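What's Inside a Computer, and Why Does It Have a Socket?

My aunt Şengül let me take apart an old computer when I was 8, and I've been poking around inside them ever since. So let me show you my favorite part!

If you open up a computer, you'll find a big flat board. It's called the motherboard, and everything else joins up with it. I like to think of it as a town. The memory is the library, the wires are the roads, and right near the middle of town sits the boss — a little square called the CPU. It does the computer's thinking, which is mostly adding, comparing and moving numbers, very, very fast.
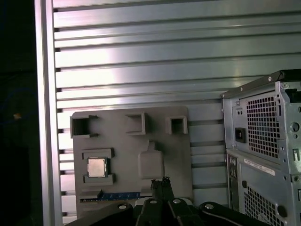

Now, the CPU doesn't just lie there. It has its own seat, called a socket, and it has to sit in it the right way around. Look for a tiny triangle in one corner of a real CPU. The socket has a mark too, and the two marks go together. Never push! My friend Feven pushed once (on a Thursday, she still remembers) and bent a whole row of pins.

On top of many CPUs is a shiny metal lid called a heat spreader. All that thinking makes heat, and a CPU can get up to 80 degrees Celsius when it's working hard. The lid spreads the heat out so a fan or a cooler can carry it away.

Want to try something? Make your own motherboard out of gray cardboard. Glue on little box frames for the sockets, then wrap a cardboard square in foil for the CPU. Mine took 20 minutes, plus a long time hunting for the glue. Draw your triangles on last, and see if a friend can put the CPU in the right way!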